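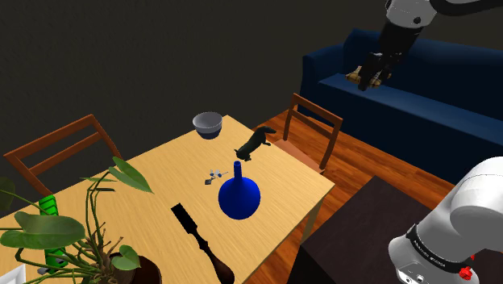
第825号 9ページ

青はどこから来たのか
文 上田なつみ

青い色は、身のまわりにたくさんあります。空や海、ノートの表紙、信号のあかり、花びん、ジーンズ。青い絵の具は文具店で買えますし、青いペンは引き出しに何本も入っているでしょう。

ところが、むかしの人にとって、青は手に入れるのがとてもむずかしい色でした。赤や黄色や茶色は、土の中から見つかります。黒は、木を燃やしたあとの炭で作れます。大むかしの人がどうくつのかべにかいた動物の絵を見ると、使われているのはほとんどが赤、黄、茶、黒です。青でかかれた牛や馬は、まず見かけません。

この回では、人が青い色をどうやって手に入れてきたのかを調べていきます。

空の青はびんにつめられない

空は青いのに、空気をコップに入れても青くは見えません。海の水も、バケツにくむと透明です。

太陽の光は白っぽく見えますが、本当は赤や黄、緑、青など、いろいろな色の光がまざっています。光が空気の中を進むとき、空気の小さなつぶにぶつかって、あちこちに散らばります。このとき、青い光は赤い光よりもよく散らばります。空のどちらを向いても、散らばった青い光が目に届くので、空全体が青く見えるのです。

夕方になると、太陽は低いところに見えます。光はななめに、長いきょりの空気を通ってきます。とちゅうで青い光がたくさん散らばってしまい、残った赤やオレンジの光が目に届きます。夕焼けが赤いのはこのためです。

海の青には、べつのわけもあります。水は赤い光をほんの少しだけ吸いこみます。コップ一ぱいの水ではわかりませんが、深い海では、赤い光がどんどん吸いこまれて青い光が残ります。空の色が水面にうつっていることも、海を青く見せています。

空も海も、青い「もの」が入っているわけではありません。ですから、とってきて絵の具にすることはできません。

色のもとになるもの

絵の具やクレヨンには、色のもとになる粉が入っています。水や油にとけない色の粉を「顔料(がんりょう)」といいます。顔料は、のりや油とまぜて、紙や板やかべの上にくっつけて使います。

もうひとつ、「染料(せんりょう)」というものがあります。染料は水などにとかして使い、布や糸の中までしみこませて色をつけます。

顔料は「上にのせる色」、染料は「しみこむ色」とおぼえておくと、これから先の話がわかりやすくなります。青の顔料と青の染料は、それぞれべつの道をたどって広まりました。

石をくだいて作った青

むかしから知られている青い石に、ラピスラズリがあります。日本では瑠璃(るり)とも呼ばれてきました。こい青色の中に、金色の細かいつぶが光って見えることがあります。この金色のつぶは金ではなく、黄鉄鉱(おうてっこう)という鉱物です。

ラピスラズリの産地としてよく知られているのは、今のアフガニスタンの山の中です。ほり出された石は、動物の背や船にのせられて遠くまで運ばれました。

この石から、ウルトラマリンという青い絵の具が作られました。「ウルトラマリン」は、もともと「海のむこうから来た」という意味の言葉です。ヨーロッパの人から見ると、石は海をこえたずっと遠くから届くものだったのです。

石をくだいて粉にすれば、すぐに絵の具になると思うかもしれません。けれども、ラピスラズリをそのまますりつぶすと、白っぽい鉱物などもまざって、灰色がかった粉になってしまいます。そこで、ろうや木のやにを粉とまぜて、ねんどのようなかたまりにし、うすい灰の汁の中で何度ももみました。すると青いつぶだけが少しずつ汁の中に出てきて、底にしずみます。このしずんだ粉を集めてかわかします。

たいへんな手間がかかるうえ、石も高いので、ウルトラマリンはとても高価な絵の具でした。画家は、絵の中でもとくに大切な人物の服などに使いました。絵を注文する人が、どの青をどこに使うかを画家と約束しておくこともありました。

青い石には、アズライトというものもあります。日本では藍銅鉱(らんどうこう)といいます。銅をふくんだ鉱物です。日本画で使われる「群青(ぐんじょう)」は、もともとこの石をくだいて作った顔料です。

アズライトの顔料には、おもしろい性質があります。つぶが大きいとこい青になり、細かくすりつぶすほど、白っぽいうすい青になるのです。同じ石からできているのに、つぶの大きさで色が変わります。日本画の絵の具の店では、つぶの大きさごとに番号をつけて売っています。

人が作ったはじめての青

石をほるだけでなく、自分たちで青を作り出した人たちもいました。古代エジプトの人々です。

エジプトでは、砂と石灰(せっかい)、それに銅をふくむ材料などをまぜ、かまで高い温度に熱して、青いかたまりを作りました。これをくだいた顔料は「エジプシャンブルー」と呼ばれています。人が作った顔料としては、とても古いもののひとつです。

材料のどれを見ても、できあがりのような青い色はしていません。熱することで、材料どうしが結びつき、べつのものに変わったのです。温度が低すぎても高すぎても、よい色にはなりません。温度計のない時代ですから、職人は炎の色などを見て火かげんを調べていたのでしょう。

エジプシャンブルーは、かべの絵や像、小さなかざりなどに使われました。今でも色が残っているものがあり、博物館で見ることができます。

葉っぱから生まれる青

次は、染料の話です。

青い布を染めるために、世界の多くの地方で使われてきたのが藍(あい)です。「藍」とは、青い染料がとれるいくつかの植物をまとめた呼び名です。日本ではタデアイ、インドではインドアイ、ヨーロッパではウォードという植物が使われてきました。植物の種類はちがっても、とれる青のもとは同じで、インジゴといいます。

タデアイの葉は、見たところふつうの緑の葉です。葉の中には、インジゴのもとになる成分がふくまれています。葉がきずついて、その成分が空気の中の酸素(さんそ)にふれると、青いインジゴに変わります。

ただ、インジゴは水にとけません。水にとけなければ、糸の中にしみこませることができません。そこで、むかしの人はふしぎな方法を見つけました。

日本では、かわかした葉に水をかけながら積んで、時間をかけて発酵(はっこう)させます。こうしてできたものを「すくも」といいます。すくもを、灰の汁などといっしょにかめに入れて、もう一度発酵させます。すると、目に見えない小さな生き物のはたらきで、インジゴが水にとける形に変わります。このとき、液は青ではなく、茶色や黄緑色に見えます。

液に布をひたして引き上げると、はじめは黄緑色をしています。それが空気にふれると、みるみるうちに青くなっていきます。布の中で、とけていたインジゴがもとの青にもどるからです。

一回ひたしただけでは、うすい水色です。ひたしては空気にあて、またひたすことをくり返すと、だんだんこくなります。日本には、染まり方のこさによって、たくさんの色の名前があります。いちばんうすいものから順に少しあげると、「甕覗(かめのぞき)」「浅葱(あさぎ)」「縹(はなだ)」「藍」「紺(こん)」などです。甕覗は、布がかめの中をちょっとのぞいただけ、という意味だといわれています。

江戸時代には、着物やのれん、手ぬぐいなど、くらしの中のいろいろな布が藍で染められました。町には紺屋(こうや)と呼ばれる染め物の店がありました。今でも「紺屋町」という地名が残っている町があります。近くにあったら、名前のいわれを調べてみてください。

焼き物の青

茶わんや皿に、青い線で花や山の絵がかいてあるのを見たことがあるでしょうか。日本では「染付(そめつけ)」と呼ばれる焼き物です。布を染めているわけではありませんが、この名前がついています。

染付の青のもとは、コバルトという金属です。コバルトをふくんだ絵の具を呉須(ごす)といいます。呉須は、筆でかいているときには黒っぽい色や灰色をしていて、あまり青くは見えません。

まず、素焼きにした白い器に呉須で絵をかきます。その上から、釉薬(ゆうやく)という、ガラスのもとになる液をかけます。これをかまに入れて、高い温度で焼きます。釉薬はとけてガラスのまくになり、その下でコバルトがあざやかな青に変わります。
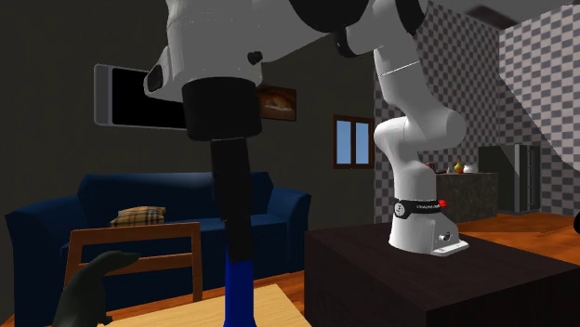 コバルトは、たいへん強い熱にたえる色のもとです。赤や黄色の多くは、磁器(じき)を焼くときの高い温度では色が消えたり変わったりしてしまいます。そのため、赤などの絵は、いちど焼いた器の上にあとからかき、もっと低い温度でもう一度焼きつけます。青い線はガラスのまくの下にあり、赤い絵はまくの上にあることが多いのです。古い皿では、赤や金の絵がすりへっているのに、青い線だけがくっきり残っているものがあります。

コバルトはガラスの色づけにも使われます。ほんの少しまぜるだけで、ガラスはこい青になります。青いガラスを細かくくだいた「スマルト」という顔料もあり、むかしの画家が使いました。スマルトは、油絵の中で長い年月がたつと、灰色っぽく変わってしまうことがあります。もとは青い空だったはずのところが、今はくもり空のように見える絵もあります。

かまを持つオシムスカ工房では、呉須のこさを変えた小さな板を100まい焼いて、見本にしています。工房で絵つけをしているロザリンダ・カリムリムさんに、話を聞きました。

「呉須は水の量で色が変わります。水が多いと空のような青、少ないと夜のような青です。でも、ぬったときにはどちらも灰色に見えるので、焼く前にはなかなか見分けられません。わたしは今でも、新しい呉須を使うときは、先に見本の板を焼きます」

工房では、絵つけの道具を色ごとに分けています。筆に前の色が残っていると、焼いたあとに思わぬところが青くなるそうです。コバルトは少しの量でも強く色が出るからです。

失敗から見つかった青

18世紀のはじめ、ドイツのベルリンで、新しい青が見つかりました。赤い顔料を作ろうとしていた人の材料に、べつのものがまざっていて、思いがけず青い粉ができたと伝えられています。この青は「プルシアンブルー」といいます。ベルリンで生まれたので「ベルリンブルー」とも呼ばれ、日本では「ベロ藍」という名前で広まりました。

プルシアンブルーは、石をほらなくても作れるので、ラピスラズリよりもずっと安く手に入りました。少ない量でもこい色が出ます。

江戸時代の終わりごろになると、この青が外国から日本にたくさん入ってきました。版画である浮世絵(うきよえ)では、海や空や川の色に使われました。それまで版画に使われていた青には、光にあたると色があせやすいものや、水にとけにくくてきれいなぼかしを作りにくいものがありました。プルシアンブルーを使うと、上のほうをこく、下にいくほどうすくするといった、なめらかなぼかしができます。浮世絵の空を見るときは、いちばん上のところに注目してみましょう。細いおびのような、こい青が入っていることがあります。

そのあと、19世紀には、ラピスラズリを使わずにウルトラマリンを作る方法も見つかりました。ねんどのなかまや硫黄(いおう)などの材料をまぜて、熱して作ります。成分は石からとったものとほとんど同じです。高価だったウルトラマリンは、ふつうの人でも買える絵の具になりました。

藍の青にも、工場で作る方法ができました。今、お店で売られているジーンズの多くは、工場で作られたインジゴで染められています。ジーンズをはき続けると、ひざのあたりが白っぽくなります。インジゴは糸のまわりのほうに多くついていて、中のほうは白いまま残っているため、こすれると白いところが出てくるのです。

色のもとがない青

生き物の中にも、青いものがいます。南アメリカなどにすむモルフォチョウのなかまには、はねが光るように青いものがいます。

ところが、モルフォチョウのはねには、青い色のもとがふくまれていません。はねの表面には、りん粉という小さなうろこのようなものがならんでいます。そのひとつひとつに、目では見えないほど細かいみぞや、たなのような形があります。光がここにあたると、青い光だけが強めあって、はね返ってきます。このような色を「構造色(こうぞうしょく)」といいます。

しゃぼん玉の表面に色が見えるのも、構造色のなかまです。カワセミの背中の青や、クジャクの羽の青も、形のはたらきで見えています。すりつぶして形をこわしてしまうと、あの青は見えなくなります。

花にも青いものがあります。ツユクサやヤグルマギクの青は、アントシアニンという色素がもとになっています。ブドウの皮やムラサキキャベツにも入っている、なかまの色素です。アントシアニンは、まわりのようすによって赤くも紫にも青くもなります。きれいな青を出すには、金属の成分などが花びらの中でうまく組み合わさらなければなりません。

アジサイの花の色が土によって変わるのも、これと関係があります。土が酸性だと、土の中のアルミニウムが水にとけ出しやすくなり、根から吸い上げられて花が青くなります。土がアルカリ性のほうにかたむいていると、ピンクになりやすくなります。ただし、白い花のアジサイのように、土を変えても青くならない種類もあります。

青い色の見本をくらべる

アルフレド・エストレージャさんは、アコルゴ色彩資料館で色の見本を整理しています。資料館には、布、紙、焼き物の板など、あわせて3,000点の青い見本がしまってあります。

見本は、光のあたらない引き出しに入れてあります。色は光によって変わることがあるからです。とくに染料で染めた布は、日のあたるところにかけておくと、色がうすくなります。引き出しには半分だけ光にあてた布も入っていて、光をあてたところとあてなかったところをくらべられるようになっています。

エストレージャさんによると、見学に来た子どもにいちばんよく聞かれるのは、「本当の青はどれですか」ということだそうです。答えはひとつではありません。紺も水色も群青も、青のなかまです。どこまでを青と呼ぶかは、言葉によってもちがいます。

日本語では、緑色をしているものを「青」と呼ぶことがあります。青葉、青りんご、青菜、それに青信号がそうです。むかしの日本語の「あお」は、今の緑や灰色に近い色まで、広く指す言葉だったと考えられています。ロシア語では反対に、こい青とうすい青に、べつべつの基本の名前がついています。

やってみよう 葉っぱで染める

タデアイの生の葉があれば、火を使わずに布を染めることができます。種は3月から4月ごろにまき、夏に葉をつみます。必ず大人といっしょにやりましょう。

用意するもの
タデアイの生の葉
絹(きぬ)の白いハンカチ
水
ミキサー
目の細かいあみか、あらい布のふくろ
洗面器
ゴム手ぶくろ

やり方
1 ハンカチを水にひたして、軽くしぼっておきます。
2 葉をくきからはずし、水といっしょにミキサーにかけます。ミキサーは大人に使ってもらいます。
3 あみかふくろでこして、緑色の汁を洗面器に入れます。
4 手ぶくろをして、すぐにハンカチを汁の中に入れ、広げながらゆっくり動かします。
5 緑っぽく染まったら取り出し、しぼって広げ、空気にあてます。
6 色が青っぽくなってきたら、水でよくすすぎ、日かげでほします。

この方法は絹によく合います。木綿(もめん)のハンカチでは、うすくしか染まりません。葉をつんだら、その日のうちに使います。時間がたった汁では、インジゴが水にとけない形に変わってしまい、布が染まりにくくなります。

料理に使うミキサーを使った場合は、終わったあとによく洗います。汁が服につくと落ちにくいので、よごれてもよい服に着がえておきましょう。

言葉のメモ

顔料 水や油にとけない色の粉。絵の具などに使う。
染料 水などにとかして、糸や布を染めるもの。
釉薬 焼き物の表面にかける、ガラスのもとになる液。うわぐすりともいう。
発酵 小さな生き物のはたらきで、ものの成分が変わること。みそや納豆も発酵でできる。
構造色 表面などの細かい形によって見える色。

次の号では、赤い色のもとを取り上げます。サボテンにつく虫からとれる赤や、貝からとれる紫の話ものせる予定です。

協力 オシムスカ工房、アコルゴ色彩資料館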